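Robot Learning Practicum
Week 5: Collecting Demonstrations by Hand
Instructor: Noémie Grewal. Lab notes by Darcy Beaudoin.

Last week we trained on the Saltport set, 1004 episodes of people putting cups on shelves, and learned that the policy is excellent at putting cups on shelves. Ask it to take a bag off a hook and it looks for a shelf. This week you make your own data, and you will come to see why other people's is so popular.

The method is hand-held grippers, one per hand. You do the task yourself, the grippers record where they went, and the marker cubes give the tracker something to hold on to. Keep the cubes in view. A sleeve over a marker is the leading cause of death among episodes in this course.

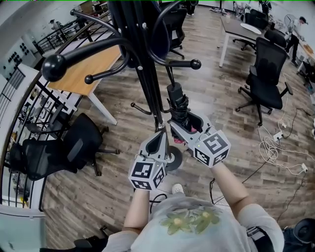
How many demonstrations do we need for one task?
Plan on 80 good ones per pair of students, and expect to throw out plenty of bad ones on the way there.

"Good" means the task was finished, tracking held from start to end, and you didn't stop halfway to answer a text. Slow is fine. Clumsy is fine too, if you recover – a learner that has never seen a fumble has no idea what to do after one. Do not tidy the room between episodes. The robot will not be sent to a tidy room.

Vary the start. Move the object, stand somewhere else, lead with the other hand. Vernon MacLeod's section last May turned in a beautiful set in which every bag hung from the same hook, and the policy went on reaching for that hook after the bag had moved.

Label each episode when you finish it, using the Bergeron sheet. "Weird" is not a label. "Dropped, regrasped" is.

Reading: Truter, chapter 5, skipping the proof.
Due: Saturday, uploaded to Brurkari. Jocelyn Turcotte has the gripper chargers. Bring them back.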